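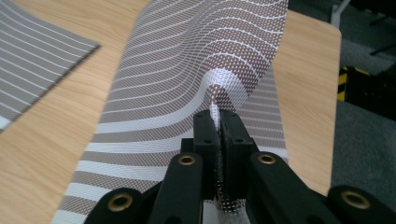 ## Chapter 2: Cloth and Other Soft Goods

A rigid part has a pose - six numbers fix it in space. A sheet of cloth has no such description. Pinch it at one point and the rest folds, slides or hangs according to its weight, its weave and the friction of the table.

Chapter 1 treated chores in which the object keeps its shape. Most laundry work falls outside that group. Mwakyusa and Han divide the handling of a flat cloth into four steps: find an edge, grip a single layer, lift, and lay down.
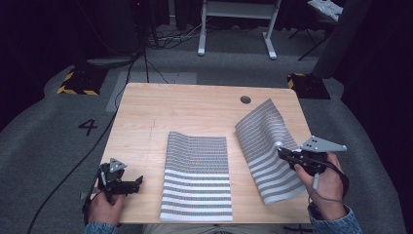 A person performs these steps with little thought and corrects errors by feel. A two-finger gripper gives up most of that feel, even with a person guiding it. Whether a machine can do the chore without guidance depends on the cloth, the starting state and the time allowed. Section 2.1 defines these terms. Section 2.2 covers the single-layer grip, where the Jarham trials recorded 20 failures in 200 attempts with cloth laid flat.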